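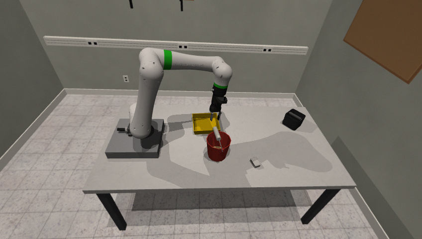
Relico sells its arm on its own, and plenty of shops buy it that way. What most of them ask about first, though, is the software that comes with it. The package is called Salow. It lets a buyer lay out a table, a room and a set of parts on screen, run the arm through a job, and then send the same program to the real machine.

I had a copy on my desk for 18 days, along with a loaner arm for the last week of that. I am not a programmer. I ran a finishing shop for a long time before I wrote for a living, and I tried to use Salow the way a shop like mine would have.

Setup took most of a morning. The installer is large and it wants a decent graphics card. My first laptop opened the program but could not turn the view without stalling, so I moved to the office desktop and had no more trouble. You pick an arm, a base and a gripper from a menu, then a room. The rooms are plain: tile floor, painted walls, a power rail along the back. You can change the wall color and not a lot else.

The parts library is better. It has around 600 items in it, sorted by trade. I went to the painting section and set up a small table with a yellow tray, a red bucket and a roller standing in the bucket. The gripper is a simple two-finger type, black, and it points straight down when the arm is reached out over the work. I parked it over the tray and used that as my starting point for everything else.

Moving the arm is done three ways. You can drag the gripper with the mouse, type in joint angles, or set points on the table and let the software find a path between them. Dragging is the quickest to learn and the least exact. I used points for nearly all of it.

The first job was to lift the roller out of the bucket and set it down in the tray. It sounds easy. The handle leans into the bucket at an angle, so the fingers have to close on the roller end, and they have to come up far enough to clear the rim before the arm turns. Salow warned me each time I got this wrong by turning the touching parts orange. It did not tell me how to fix it. The manual has 57 pages and two of them cover collisions.

By the third afternoon I had a program that ran clean on screen. I saved it and left it until the arm came.

Zuzanna Duda, who handles training for Relico out of its Mostyn office, told me most new users stop at that same point and are surprised by the next one. "They run it on the screen and it's perfect, and then they find out their table is a half inch lower than they typed in," she said. "Measure the table. Then measure it again after you bolt the base down."

My table was off by less than that, and the arm still closed its fingers on air the first time. There is a touch-off routine for this. You bring the gripper down to three marked spots and the software corrects the height. After that, I ran the roller job 40 times in a row and it missed twice. Both misses came after I had bumped the bucket. The arm has no camera in the standard package, so it goes where the bucket is supposed to be.

A camera add-on is listed in the catalog but was not ready to test. Relico says October.

There are things I would change. Undo only goes back one step. Loose objects slide on the table in the simulation more than they do in real life, and soft materials are not handled at all, so a paint-soaked roller behaves like a dry block. The shadows look nice and can be shut off, which I did, and the program ran faster.

The closest competitor is Plutitz, which has a bigger choice of arms and a better manual. Its simulator is sold separately and paid for by the year. With Relico, one license of Salow comes with each arm and does not expire. For a shop buying a single machine, that matters.

Prices were last checked 7/5/18. Relico quotes by configuration, and training at Mostyn is extra.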